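Funus (mobile manipulator)

Funus is a wheeled mobile manipulator built in a shared workshop by a small group of amateur builders. It combines a driven base, an arm carrying a two-part gripper, and a control computer running software written by the group. The machine was designed to approach a worktable, locate a sheet metal part and pick it up by one edge. It is the second robot produced by the group, after a fixed-base arm named Ovham, and it reuses several of that machine's joint controllers.

Background

The project was proposed by Nisreen Bitar, who had used Ovham to sort small brackets and found its reach too short for larger stampings. Dima Kanaan drew the base and Nabil Akl took on the wiring and the motor drivers. Work was carried out at Workstead, a members' workshop where the group rents floor space by the month. The first driving tests were held in August, before the arm was fitted. The arm and base were first run together on October 1, 2023.

Base

The chassis plates are black with beveled edges. Fasteners are recessed where possible so that cables do not snag on them during turns. Caster assemblies are carried on brackets bolted to the chassis and can be removed without lifting the arm off the base. Early versions used softer wheels, which left marks on hard floors and picked up fibers on carpet.

Floor positions are set out in yellow tape. Birdie Lindqvist, who wrote the base controller, gave each approach line a start point and a heading, and the controller stores these as a short table of poses.
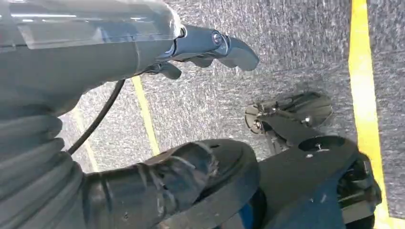 Heading error proved harder to correct than position error. A base that stops slightly short of its mark can make up the distance with the arm, but a rotation of a few degrees moves the far corner of a long part well outside the expected area. The controller therefore finishes each approach with a slow turn in place, followed by a pause of 2 seconds before the arm is enabled. Carpet adds drag to this turn, and the motor limits were raised after the base stalled during it.

Arm and gripper

The gripper has curved fingers with rounded tips, which allow one finger to slide under a raised flange while the other closes from above. Finger force is limited in software. The limit is stored separately for each part type and must be entered again after a motor is replaced.

Cable routing went through several revisions. Akl's first layout ran the gripper cable tight along the arm, and the connector worked loose whenever the wrist reached the end of its travel. The later layout leaves slack at the wrist. The extra length is less tidy and has to be checked for rubbing, but it requires no change to the connector — a point that decided the matter, as the original part was no longer sold.

Part handling

Large stamped panels are the main test part. They are placed flat on a steel table and approached from the long side. Kekeli Abubakari wrote the vision routine, which looks for the outer border of the panel first and then uses holes and slots to settle which end is which. Raised ribs are ignored, as their apparent edges shift with the angle of the light.

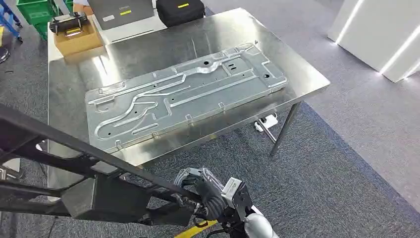
Reflections account for most false detections. A polished tabletop can return a bright line that resembles a panel edge, and the routine discards any edge that moves relative to the others as the base approaches. An early attempt to solve the problem with a matte cloth was dropped when the cloth moved with the part.

In the first full series of runs, the group logged 32 attempts, of which 19 ended with the panel lifted and held. Most of the remainder were stopped by the operator before contact. Motion logs from the series were kept and are used to check later versions of the controller.

Software

The control software, named Obeidat, consists of separate programs for the base, arm and vision routine. They exchange plain text messages, and each can be restarted on its own. The arm planner is the smallest of them at 565 lines. It has no model of objects behind the table, so approach paths are limited to the near side.

Known limitations

Funus cannot turn a panel over, and it cannot separate two panels that are stacked flat. The base has no suspension and does not cross door thresholds reliably. Replacement of a finger motor requires removal of the gripper cover.

See also

Ovham (robot arm)
Mobile manipulation
Sheet metal forming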